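Scrubbing with a parallel jaw: are we there yet?

Shop Floor and Household Automation > General discussion

bench_dog
I'm going to put the question narrowly so we don't end up in the usual place. Can a two-finger parallel gripper, on any arm a small shop could afford, pick up an ordinary handheld scrubber, clean a flat surface with it, and put it down again? I don't mean a demo. I mean a shift's worth of it, with a person checking in at the start and the end.

My interest is practical. We have 16 benches that get wiped and scrubbed at the end of every day, and it's the job everyone tries to hand off. Gollavel quoted us for a cell that would do part of it. The quote was readable right up to the line "tool acquisition: operator assisted," which I take to mean somebody puts the brush in its hand.

So I'd like to stay on tool acquisition. Navigation and wiping paths have their own threads.

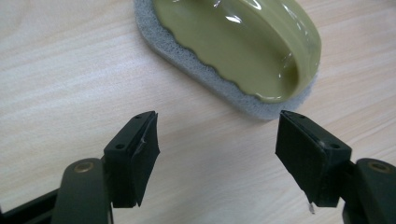

My own guess is that the grasp is the easy half and the force is the hard half. A scrubber handle is made for a palm and four fingers that wrap. Two flat pads give you a pair of contact patches and whatever friction you can get out of them. Once you press down and start moving sideways, the handle wants to rotate between the pads, and on a shiny handle there isn't much to stop it.

sirnley_fan
You've got the halves backward. Force control on a flat surface is old work. Sanding and polishing cells have done it for years with a compliant wrist and a decent force sensor. A bench top is kinder than a car door.

What's unsolved at a low price is the pick. The tool is never where you left it, it's never at the same angle, and half the time it's sitting against something. Give me a fixed holster and I'll give you a machine that scrubs all night. Take the holster away and the cost triples.

bench_dog
A fixed holster is fine with me. I'd drill one into every bench tomorrow. I still don't see how the pads hold torque.

sirnley_fan
Then bolt the pad to the wrist and skip the gripper. You don't need fingers to scrub.

plainweave
That answer comes up in every one of these threads and it's correct for a dedicated cell. It stops being correct when the same arm has to move a tray, then scrub, then hang up a hose. bench_dog said part of the job, so I assume there are other parts.

On torque: orientation of the grasp matters more than grip force. If the jaws close across a long strip of handle, you want the strip's long axis lined up with the direction of travel, so the drag goes along the pads. Scrub across that and you're prying the fingers apart or twisting the tool out. People do the cross stroke without thinking because the wrist corrects for it. A planner has to be told.

Yurii Kostiuk
I ran trials on this in May, so I can add numbers, with the warning that they are from one arm and one type of scrubber with a loop handle.

We did 1,000 pick attempts from a flat table with the tool at arbitrary headings. Failures were counted in two bins: never got hold of it, and got hold of it but lost it during the stroke. I won't give percentages here as the write-up isn't finished. The second bin was bigger. That supports bench_dog more than sirnley_fan, at least for this tool.

The miss that cost us the most time was a plain one. With the jaws coming down over a loop, there's a height where both fingers clear the handle and reach far enough past it to get a real bite. Go lower and the tips land on the body or the sponge, and the force sensor reports contact, and a naive controller decides it has arrived. Go higher and you pinch the crown of the curve, which holds until you press. The usable band on ours was 6 mm. You can hit that with a good depth camera, but a glossy handle throws highlights and the depth map gets holes exactly where you need data.

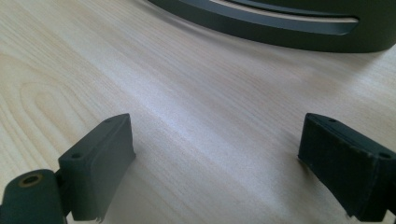 We got around it by using the table plane as the reference and ignoring the measured handle height completely. Fit the plane, add a known offset for the tool, go there. It works as long as the tool is lying flat and you know which tool it is. A stack of two tools or a folded cloth underneath breaks it at once.

plainweave
Plane plus offset is what Hrytsenko's controller does by default, if I remember the manual correctly. Did you have trouble fitting the plane on wood? Light tops with a sheen have been bad for us.

Yurii Kostiuk
Some trouble. The glare moves with the camera if the camera is on the wrist, so a bad patch in one view is usually good in the next. We took 3 views and merged them. It costs a few seconds per pick, and for a cleaning job at night I don't think that matters.

marrow_and_pine
Cabinet shop owner here, no robotics background. I read these threads to find out if I should wait or keep paying for cleaning hours.

What I'd point out is that the scrubber is the wrong place to start. The tool is cheap and the stroke is simple. The expensive part of cleaning a bench is everything that's on it. Someone has to decide that this offcut is trash and that one is a template. My people get it wrong, and they work here.

sirnley_fan
Agreed, and it's why I keep saying fixed cell. Clear the bench by rule, then let the machine have it.

bench_dog
Our benches are cleared by rule already. Anything left on top at close goes in a bin. So for us it does come down to the tool.

marrow_and_pine
Then you're better organized than most shops I've been in. I'd still want to know what happens when it drops the scrubber at two in the morning. Does it stop? Does it keep making strokes with nothing in its hand?

Yurii Kostiuk
Ours kept going the first time. Finger position is the check: if the jaws are narrower than the handle width, there's no handle. One line of code, and we added it on the second day. Harder to catch is the tool that has rotated in the grasp and is now dragging on its edge. Jaw width reads normal and the downward force reads normal. You only see it in the side load, or in the stripe it leaves.

plainweave
Or with a camera looking down at the fingers. Train on what a good grasp looks like from above and flag anything else. You don't have to understand the failure to notice it.

sirnley_fan
Until the lens gets wet.

plainweave
Put a check on that too. Lens wash is a solved problem in machine tools.

tallow22
Question on pads. Everyone's fingers seem to end up with some kind of soft facing glued on, and mine start to fray at the bottom edge long before the grip surface wears out. Is there a better material, or is this a geometry problem?

bench_dog
Geometry, I'd say. The bottom edge is the one that meets the table on a low approach. Chamfer the finger and stop the pad short of the tip by a couple of millimeters.

tallow22
Then I lose the bottom couple of millimeters on thin objects.

bench_dog
You do. Pick which one you want.

plainweave
Wrap the pad under the tip and clamp it on the back face. There's no exposed edge at the bottom and you keep the reach. Changing pads takes longer - I put up with it. Prakari sells a sleeve that does the same thing, though I haven't tried theirs on anything wet.

Yurii Kostiuk
Water is the part missing from most published results, mine included. Our trials were dry. Soap on a plastic handle changes the friction enough that I wouldn't carry any of the holding numbers over. I would expect the "lost it during the stroke" bin to grow a lot.

bench_dog
So my reading of the thread so far: holster or known flat placement, grasp aligned with travel, plane plus offset for height, jaw width for drops, side load or a camera for twist, and no data for wet work. That's closer than I expected and still short of something I'd leave alone overnight.

sirnley_fan
I'd leave it alone overnight with the pad bolted on.

bench_dog
I know you would. 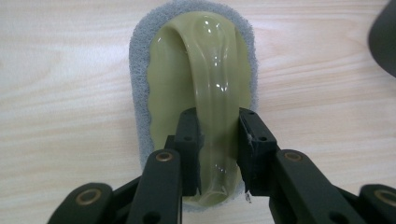

Posted by Yurii Kostiuk, 31/07/2020

Following up, as two people messaged me about approach direction. We compared coming straight down over the loop with coming in at a slant. Straight down was better on every measure we kept. With a slanted approach one finger arrives first and shoves the tool before the other makes contact, and on a smooth table it moves farther than you'd think. The sponge underneath helps some, but a light tool still slides.

The slant has one use. If there's something tall next to the scrubber, the arm may not fit straight above it, and then you take the slant and re-grasp. We nudge the tool clear, back off, take another look, and come down vertically. It's slow. A person does it in one motion and doesn't notice.

For marrow_and_pine, since the question was wait or keep paying: keep paying. If your surfaces are clear, flat, and dry, it would be worth pricing again after the next round of hardware. Yours aren't clear, by your own account.

marrow_and_pine
They aren't. Thanks, that's a plain answer.

tallow22
Tried the wrap-under pad. Holds so far. The clamp screw on the back face catches on the edge of a tray, so I'm going to countersink it.

plainweave
Use a low-head screw. Countersinking that close to the tip cracked one of mine.

Related threads
Holster designs for wrist-mounted cleaning tools
Depth camera dropouts on glossy plastic
Gollavel quote: what does "operator assisted" cover?
Hrytsenko controller: setting tool offsets by hand
Prakari finger sleeves, fit and wear
Force limits when wiping finished wood
Sirnley arm, cable routing past the wrist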